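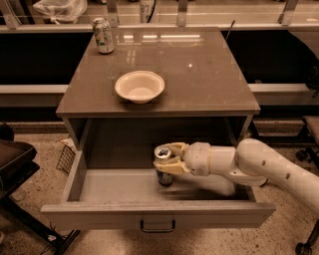
Hi Anahera,

Second update on the Ollgate oral history grant, and it's a cheerful one! We've now got 245 interviews recorded, mostly with people who worked at the Fitzsimmons mill or grew up a street or two away from it. Mansa did a whole run of them over the summer (he started in June and I could hardly get him to take a day off) and the stories about the dye room alone would fill a book.

Typing them up is slower. We've finished 125, and Anayeli is checking those against the recordings, mostly for place names, which everybody spells differently. I'd hoped to be further along by now, so I've moved two of my own days over to help her.

Money next. We've spent $3,441 of the transcription line, and the new microphones came in at $700, a bit over what I told you in the spring. I took the difference out of travel, where we had room – most people wanted to talk at the library anyway.

One thing I need from you: three families have asked for their recordings to stay closed for ten years. I'd like to say yes, but the grant letter says everything goes public when we finish. Could you let me know if that can be changed? I promised them an answer before the holidays, so sooner is better.

Listening evening is still on for spring, and you're invited!

Ximena Camacho
14th December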